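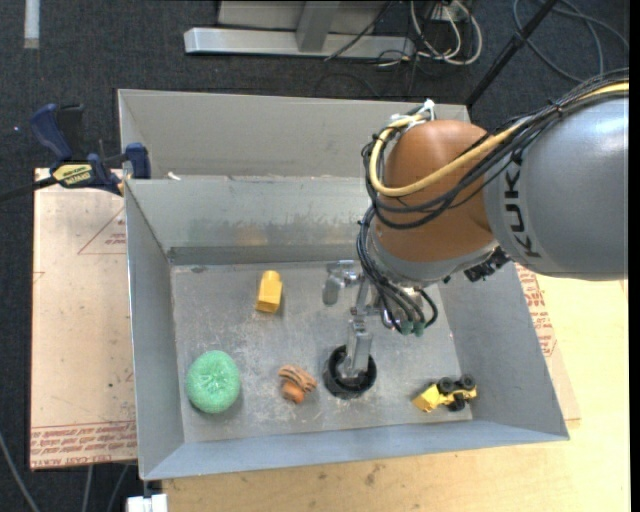
## Can it tidy up yet?

Most of the letters we had after the January issue asked the same thing: when will there be a machine that picks things up off the floor and puts them away? Marloes Jacobs spent two days at Pirkier, where a small team works on picking mixed household objects out of a bin, and came back with an answer that will please few parents. Not yet, and the vacuum cleaner will be the only robot in most homes for a good while.

The task sounds dull. Put a handful of unrelated things in a metal bin, such as a scouring sponge, a toy or two, a block and a cup, and ask the arm to take them out one at a time. A child of three can do it while talking about something else. For a KUKA arm with a metal gripper it is a full day's work for the people behind it.

Kobe Visser, who runs the tests, says the trouble starts with how different the objects are. A sponge squashes and a block doesn't. A round cup can be picked up with one finger inside and one outside, but only if the gripper comes down in the right place, and a centimetre off it knocks the cup over or pushes it along the floor of the bin. Toy vehicles are the worst, in his view. They have wheels, gaps and sloping sides, and when one is lying on its side there may be no pair of flat surfaces to hold at all.

Then there is the bin. Bare sheet metal reflects, so a camera may take a yellow smear on the wall for part of a yellow toy. The walls also get in the way. Anything that ends up in a corner has to be reached from above at an awkward angle, or dragged out into the middle first. The team has tried both. Dragging is slower but fails less often.

Marloes sat through a run of 284 attempts. She was asked not to print the success rate, as the settings were being changed throughout, but she describes it as "good enough to be interesting and nowhere near good enough to leave alone". Someone stayed within reach of the stop button all the time she was there. A single pick, from looking to letting go, took roughly 60 seconds on the slower settings.

### And on the shop floor?

The picture is better there, for a plain reason: a factory can choose what goes in the bin. Brutico has had arms loading identical castings for years, and Ilse Cuypers, who looks after the line, rarely thinks about them. Her problem is the returns bench, where every box holds something different. People still do all of that work. She has looked at two systems for it and bought neither. Both managed her tidy trial boxes and struggled with a real one, full of loose straps and crumpled packing.

Michiels has gone a different way and changed the job to suit the machine. Returned parts are now laid out in shallow trays by hand before the arm gets them. Oluwatosin Okoro, who set this up, admits that the laying out takes a person nearly as long as the sorting used to. The gain is that the person no longer has to lift anything heavy, and he thinks that was worth paying for – though his accounts department took some persuading.

Back at home, we would not wait for a tidying robot before buying a toy box. Washing up is further off still, with wet glass and cutlery to deal with, and folding laundry is a subject for another issue.

Nele De Bruijn is visiting Forner next to see their work on emptying shopping bags. If you have a chore you would like her to ask about, send it in before the next issue closes. Short questions are easiest to fit in.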